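Slept badly, up before six. Rain most of the morning, so I left the garden and did the bread instead. I used 70 percent water again and it was too slack to shape, so it went in the tin.

Hok-lam Chien called at ten about the choir trip in March. The bus from Genden will hold 40 and we have 16 signed up, which won't cover the cost. He wants to ask the Myung singers to share it. I said fine, as long as we leave by 2.
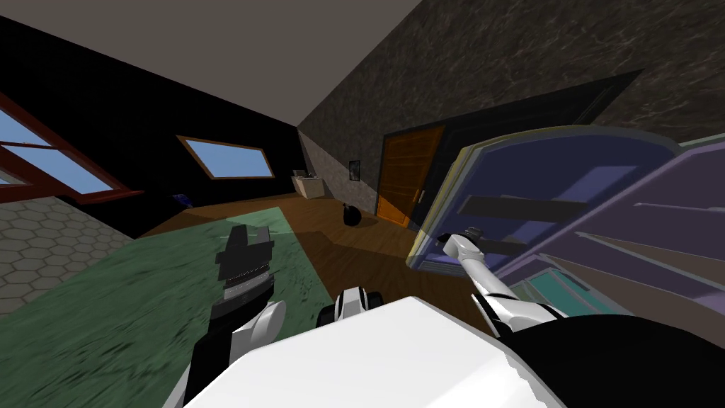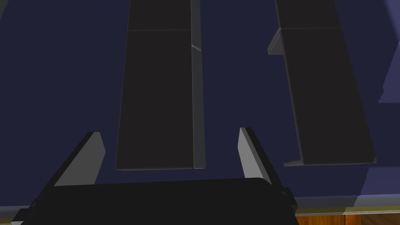
After lunch I walked to the post office and mailed Mother's forms. Long line. Bought stamps and a bag of onions on the way home.

The bread came out all right, a little pale on top. Had two slices with soup. My throat is scratchy, so no practice tonight. I need to call the dentist tomorrow and find the other glove.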